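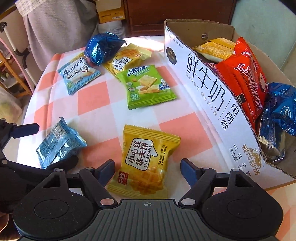 Fingers open over the yellow Little Waffle packet. Checkered cloth, milk carton on the right.

1/ Notes on the hand-held gripper demos for the Rallis packing task. The task is one line long: pick a snack packet off the table, put it in the carton.

2/ We have 1,048 demos as of 17 April 2021. Of those, 169 got dropped in review. Most of the drops were tracking loss when the operator turned the wrist too fast over the box flap.

3/ Same task by remote control, on the Stolstead arm: slower per demo, cleaner joint data, and operators get tired sooner. We stopped collecting that way in March, apart from a small set kept for comparison.

4/ Foil packets are the hard part. They crumple, they shine, and the shape changes with every grasp. A policy trained on flat packets closes too high on a crumpled one and pushes it across the cloth.

5/ What helped: ask the operator to stop for 2 seconds with the fingers open before closing. It gives a clear pre-grasp segment and the labels line up much better.

6/ What didn't help: telling operators to "move like a robot." They went stiff and the approach angles all came out the same.

7/ Clutter stays in. Several packets on the cloth, a few already in the box, some overlapping. Clean tables gave us a model that only worked on clean tables.

8/ Segmentation is done in Fotulon, with gripper width as the trigger. It misses thin packets when the fingers barely change width on contact. Those get marked by hand.

9/ Target is 2,000 demos, then a retrain and a test on the Indine line. Will post the failure breakdown by packet type.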